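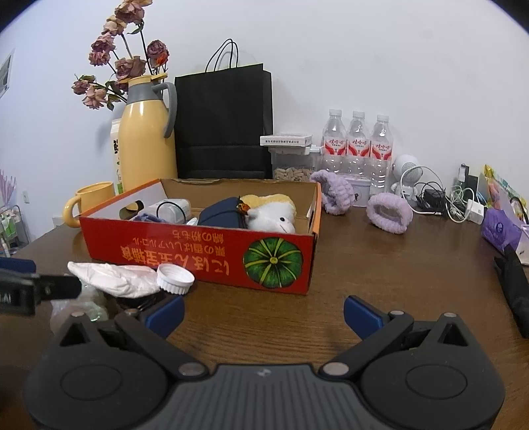 12 shares · 5 comments

What is white balance?

Ever taken a photo indoors and everyone came out orange? Or a snowy garden that went all blue? Your camera got its colours muddled. Fixing that is called white balance.

Light has colours in it. Even light that looks plain. An old-style bulb gives off yellowy light. Shade outdoors is bluish. Your brain sorts it out so fast you never notice, so a white plate looks white at breakfast and white at tea time. Clever brain.

A camera hasn't got a brain. It has to guess. Mostly it guesses fine, and that setting is called Auto. Sometimes it gets it wrong, espcially if there's one big patch of colour in the picture, like a red wall.

So you can tell it. Look in the menu for little signs. Sun = sunny day. Cloud = cloudy day. Light bulb = indoors with bulbs on. Pick the one that matches.

Try this. You need a camera or a grown-up's phone, and a sheet of white paper.

Put the paper by a window. Take a photo on the sun setting. Now take one on the bulb setting, same spot. Look at the 2 photos side by side. One should be much bluer then the other. Same paper!

Class 5 at Prorstead did it in May with 21 photos of the same sheet, all pinned up in a row. Looked like a paint chart.

Next time: why photos go blurry.

2 comments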